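Mulstead students get their hands on robot training

Mulstead, Sat 19 March – The student robotics club at Mulstead has kicked off its biggest project yet, and members couldn't be more excited! Over the coming months they'll be teaching a two-armed robot they've named Wotar to tidy a bedroom, from folding clothes to making the bed.

The project grew out of last year's Plaline Challenge, where the club finished 10th out of 91 entries with a much simpler machine. This time the students wanted a job everyone recognises from home, and bed sheets (as any parent will tell you) are a tricky bit of work for a robot.
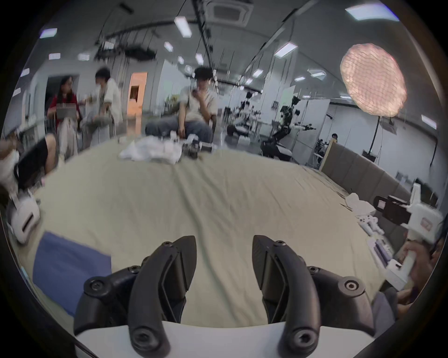
Page last updated: Sat 19 March

Members take turns with hand-held grippers, working through short household tasks while the movements are recorded, and others stay on the laptops to sort and label the results. The club has 264 recordings so far and is aiming for over 600 by July, when Wotar goes to the Skinner Hall open day for its first public try-out.

"The energy in the room is fantastic," said club coordinator Nandi Visser. "We've got first-years who had never picked up a screwdriver, and now they're pulling grippers apart and arguing about finger shapes – I love it."

New members are welcome at any time, and no programming experience is needed. Students keen to join can put their names down at the Skinner Hall front desk.

Media enquiries: Nandi Visser, Mulstead Student Robotics Club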